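What I learned from a year of keeping a clothing log
February 5, 2023
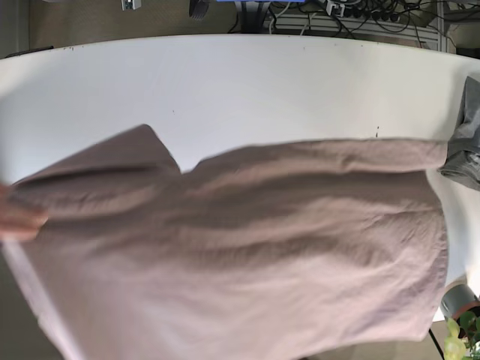

Filed under: Home & Money

I started writing down every piece of clothing I bought last winter, after a bank statement surprised me. I had spent $1,847 on clothes in twelve months and could only name four or five of the things.

The log is a spreadsheet with one row per item. I put in the date, the store, what I paid, and a mark for each time I wear it. The marks were a pain at first. I kept forgetting and filling in a whole week from memory, so the early numbers are a little soft. By spring I was doing it at night when I plugged in my phone.

This year the total came to $675. Boots were the biggest part of that. My old pair split along the sole in October and the repair shop on Dikside Road said they weren't worth fixing. I went without for two weeks, looked at a lot of used pairs online, and then bought new ones anyway. They've been fine.

The cost per wear column is the one I look at most. A gray sweater from a thrift store is down to pennies. A linen jacket I was sure about has been out of the closet twice, both times to weddings, and I was too warm at both of them. I'm going to sell it, or at least I've moved it to the hook by the door where the things I'm going to sell hang for months.

My neighbor Bernd Hamann asked if all this made shopping less fun. It did. I used to go to the Plavmont outlets when I had a free afternoon, and I think I've been once since the summer. I bought socks and a pretzel. The pretzel isn't in the log.

A few notes if you want to try it. Leave out underwear and socks or you'll quit by March. Put gifts in at zero dollars. Write down returns too, with the reason, even if it's only "sleeves." I returned three shirts for the sleeves before I thought to measure my arms.

I also counted what I already owned, which took most of a weekend. Some 30 things went to the donation center and I haven't missed any of them except a brown belt, which I now have to replace. That will be the first row on the new sheet.

Next month I want to do the same thing with groceries. My wife has asked me to wait until after tax season, so it may be a while.

Posted in Home & Money | 6 comments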